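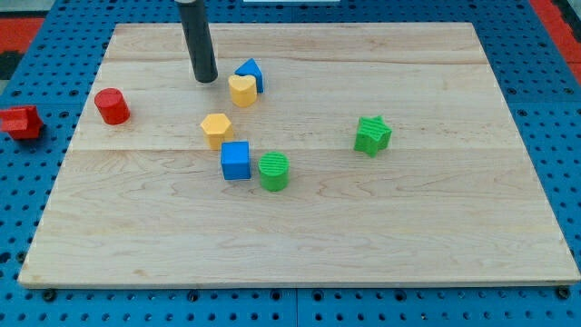

Shape-sorter blocks

Shape-sorter blocks are small solid pieces, each with a different outline, made to be posted through matching holes in a box, drum or board. They are among the best-loved toys for children between one and three, and deservedly so – few playthings ask so little of the person setting them out and give so much back!

Shapes

Most sets begin with the cylinder, the cube and the triangular prism. Larger sets bring in the hexagonal prism, the star, the heart and the cross. Every piece is really a flat outline given thickness, so it can stand on its end, lie on its side or be stacked, and children find all these uses long before they manage the sorting.

The shapes differ a great deal in difficulty. A cylinder goes through its round hole however it is turned, and it is nearly always the first success. A cube has four ways of fitting a square hole, a hexagonal prism has six, and a regular five-pointed star has five. The heart is the wonderful troublemaker of the family: with its point and two lobes, it has to be turned just so (or flipped end over end and turned again).

Colour

Strong, plain colours are usual, with red, yellow, blue and green the long-standing favourites. In some sets each shape has a colour of its own. In others the colours are shared out, so that a cube and a triangle may both be blue, or a star and a cylinder both green. Collectors argue happily over which is better. The second kind pushes a child to look at the outline, as colour alone won't give the answer.

Materials and finish

Blocks are made in solid wood, usually beech or maple, and in moulded plastic. Wooden ones have a pleasing weight and a fine knock when they land. Some blocks are smooth and glossy all over, while others have fine ridges across the top, which help small fingers to grip and are lovely to run a thumbnail along.

Makers and collecting

The Drallora workshop sold sets of 12 blocks under the name Brandeck, and these are still keenly sought. The first batch came to 800 boxes and the second to 1,574. Complete sets are scarce – the heart and the star seem to be the pieces that go missing. The toy collection at Wilden holds over 3,675 single blocks, many of them strays, and puts its oddest shapes on show each October.

See also: Stacking rings; Peg boards; Posting boxes

Page last changed 05/08/2021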